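Working Next to the Arm: What Changed at the Sorting Benches
Student project report, spring term
Hrefna Ingvarsson

When I started this project in April I thought I would be writing mostly about a machine. I had my questions ready, I had read the manual twice (well, the parts I could follow), and I had a nice fresh notebook with a page set aside for cycle times. By the end of my second visit the notebook was full of people instead, so this report has turned into more of a report about a room and the folks who work in it. My supervisor said that was fine as long as I kept the numbers in, so the numbers are in here too.

The workplace

Sirkside is a small shop that sorts and repacks colored bars and blocks for teaching kits. The kits go out under the name Prusano, and most of them end up in elementary schools. The parts come in mixed, and for years the whole job was done by hand at long benches. You reached into a bin, picked out a piece, looked it over for chips, and dropped it in the right tray. People who have done it a long time can do it while talking about anything at all, and they do!

Last fall the shop set up a robot arm to do part of the picking. The software that plans the picks is called Seseck, and the crew calls the whole setup "the Seseck" even though that is only the program. I have tried to say "the arm" in this report to keep things clear.

What I did

I visited 2 days a week, sat with the crew on both shifts, and kept a tally sheet of how the work was split. I also asked everybody the same few questions over coffee: what do you do now that you didn't do before, what do you miss, and what would you change. I did not record anyone, and the crew asked me to leave their names out, so I have.

The tally

Over the weeks I was there, 3,930 pieces went through the bench I was watching. The arm picked 1,968 of them without any help. There were 233 more where the arm tried and a person had to step in, either to nudge a piece or to clear a stop. The rest were picked by hand from start to finish. I had expected the arm's share to be a lot bigger, and so had the manager, who asked me to check my addition. I checked it. It was right.

What changed for the crew

The biggest change is in where people look. Before, your eyes were on your own hands all day. Now one person on each shift is the "minder", and the minder watches the bin, refills it, and keeps an eye on the screen for a stop. Several people told me this was easier on the wrists and harder on the head. One woman said she went home less sore but more tired, and it took me a while to understand what she meant until I tried an hour of it myself. You can't really drift off, but there isn't much to do either, and then all at once there is.

The talk changed too. The hand benches face each other and the minder's spot doesn't, so whoever has that job is a little left out of the conversation. The crew fixed part of this on their own by trading places at every break - a much better plan than the full-day turns on the official schedule, I think.

And there is new knowledge going around. The minders have learned which layouts give the arm trouble. Pieces close up against a wall of the bin are the ones they worry about most, and a bar out in the open is the kind they trust it with.
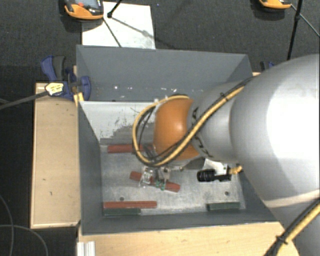
They have opinions on the gripper as well, and on how full a bin ought to be. None of that was in the training they got, which was a single Saturday morning and, from what I heard, mostly about the stop button. A man on the late shift has started writing these things down on cards and leaving them for the next person. I asked if I could copy some into my appendix and he said yes, if I fixed his spelling.

Pay has not changed with the new duties. I bring it up only because it came up in almost every talk I had, usually near the end, when the coffee was gone.

What I would suggest

Turn the minder's spot so it faces the benches. Make the trading of places official. Give the cards a proper home, and give whoever writes them some paid time to do it. The shop is planning a second arm, to be installed by a firm named Shezi, and I would love to see a few of the minders in the room when the layout gets decided.

Things I would do differently

I should have started the tally on my first day and not my third. I also never got to see a morning changeover, and the crew tells me that is when most of the grumbling happens, so there is surely something there for the next student. My thanks to everyone on both shifts for the chair, the coffee and the patience.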